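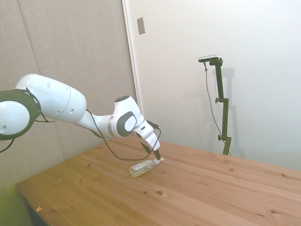
*Fig. 6. Arm over a bottle lying on its side, fingers at the cap end. Camera stand at the far edge of the table.*

## 6. First pick: bottle on its side

This section applies to the Bravex tabletop arm kit with the Luo hand and the stand-mounted depth camera. Complete sections 3 (fixing the base), 4 (power and network) and 5 (camera alignment) before starting. The pick routine will not load if the alignment file from section 5 is missing.

### 6.1 Before you start

You need:

- a clear plastic drinks bottle, capped
- the pendant, with the key turned to SET
- the camera stand in the position saved in section 5

**Caution:** Keep hands off the table whenever the pendant light is green. The fingers can close without the arm moving first.

**Note:** Do not use a glass bottle for set-up. The default grip force is set for thin plastic.

### 6.2 Cable check

The hand cable runs along the arm and hangs in a loop ahead of the hand connector. The loop must have enough slack for the wrist to turn fully in both directions.

1. On the pendant, select **Service > Wrist sweep**.
2. Set the speed to 8 per cent.
3. Hold the enable switch and watch the loop through one full sweep.
4. If the cable pulls tight, release the switch, free the nearest clip and feed more cable towards the hand.
5. If the loop catches on an object on the table, move the object. If it drags on the table itself, take up the slack at the nearest clip.
6. Repeat the sweep after any change.

The camera cable must hang clear of the arm. Do not tie it to the hand cable.

### 6.3 Placing the bottle

1. Lay the bottle on its side, within reach of the hand.
2. Point the neck away from the arm base. A small angle towards the back of the table is acceptable.
3. Check that the bottle does not roll. If it does, turn it until it settles or level the table.
4. Select **Camera > Live view**. The whole bottle must be inside the green border.

**Note:** Clear plastic gives a poor depth reading. The routine looks for the cap and the label first and works out the body from those, so leave both on. Dark knots in a pine top may be marked as small objects in the live view. Raise **Minimum height** to 4 mm to remove them.

### 6.4 Teaching the cap position

1. Select **Teach > New point** and enter a name of up to eight characters.
2. Jog the arm until the fingers point down over the cap.
3. Open the fingers fully.
4. Lower the hand in single steps until the tips are level with the middle of the cap. They must not touch the table.
5. Press **Store**.
6. Raise the hand clear and press **Go to point**. The arm should return to the stored position.

If error 257 appears, the stored point lies outside the camera area. Move the bottle closer to the arm base and teach the point again.

### 6.5 Running the pick

1. Turn the key to RUN.
2. Set **Close delay** to 2000 ms for the first run.
3. Press **Start** and stand back from the table.
4. When the fingers have closed, the arm lifts, pauses and lowers the bottle to the same place.
5. If the bottle slips, raise the grip force by one step. Do not go above step 4 with plastic bottles.

**Caution:** Press **Stop** before reaching for a dropped bottle. **Pause** leaves the hand powered.

Save the settings under **File > Save set-up**. They are not kept when the power is turned off.

*Section revised June 5, 2020. Checked by E. Montoya, Culotville.*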